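We use cookies to remember your settings and count visits. Accept | Manage choices

14 April 2026
By Kourosh Hashemi

Every November, when the high school football season winds down, somebody sends me a list of clever ways to get the smell out of shoulder pads. I have washed gear for two kids and one husband-aged brother who still plays flag football in Gametside, and most of those lists are junk. The tips get copied from one site to the next and I doubt half the writers have ever opened a gym bag on a Sunday night.

Start with vodka in a spray bottle. People swear by it. I tried it on a set of pads for a whole season and what I got was pads that smelled like pads, plus a fair amount of spent vodka. If it works for you, fine. Dish soap, lukewarm water and a soft brush did more in one go. Take the pads apart as far as the straps allow, scrub the side that touches the shirt, rinse, and stand them up somewhere with moving air. A fan is worth more than any spray.

Freezing your cleats overnight is another one. Cold slows down whatever is making the smell. Then the cleats come out, warm up on somebody's feet, and you're back where you started with less room for the peas.
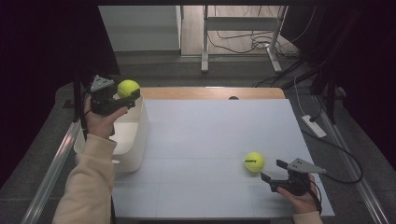
Baking soda I'll half defend. It does help with a shoe that is only a little sour. It won't touch one that has been left damp in a trunk since Friday, and if you dump in half a box you will be shaking white powder out of the tongue for weeks. A spoonful in each shoe is plenty. Pull the insoles out first and wash those on their own.

Now the jerseys. The usual advice is hot water, because hot sounds clean. Read the label. Most of ours say cold, and the one time I ignored that, the number on the back started to peel at the corner of the 4. Turn them inside out, skip the fabric softener, and hang them. Softener leaves a coating on the stretchy stuff, and to my nose the coating holds on to the sweat. As for grass stains, I have read that you should use toothpaste, cola, shaving cream and, on one page, mayonnaise. A little liquid laundry detergent rubbed in and left for half an hour beat the toothpaste easily. I did not try the mayonnaise.

Mud is simpler than people make it. Let it dry. Knock it off outside. Anything you do to wet mud just moves it deeper into the cloth.
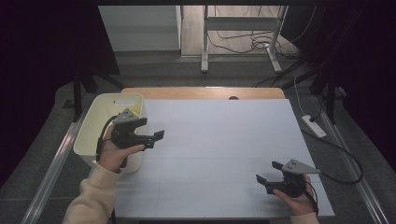
I'm also not sold on the special equipment you can buy. The sporting goods place in Ginthorpe has a drying cabinet on the floor, made by Vahidi, with a tag of $2899 on it. I'm sure it dries things. So does the Avholm clothes rack I keep by the furnace, which cost me nothing when my sister moved. I hang the girdle and pants over the bottom rail, pads across the top, helmet upside down on the end post. It's ugly and you have to walk around it.

Mouthguards: the dishwasher is a bad idea for the boil-and-bite kind, whatever you've read. Heat is how you shape them in the first place. Cool water, a toothbrush, a little hand soap, and a case with holes in it.

Helmets get mild soap and a damp cloth, inside and out, then air. I would keep solvents and stain removers away from the shell, and I wouldn't try any trick on the padding that isn't in the booklet that came with it. If the booklet is gone, ask the coach or look up the maker.

One last thing about bags. Those little charcoal pouches may do something in a closed closet, but I've put them in a zipped duffel with wet socks and the socks won. Empty the bag the night of the game and leave it open, upside down if it'll stand that way. My younger one still forgets, and then we're back to the brush and the dish soap on Monday.

Get new household tips by email once a week. Enter your address to sign up. You can unsubscribe at any time.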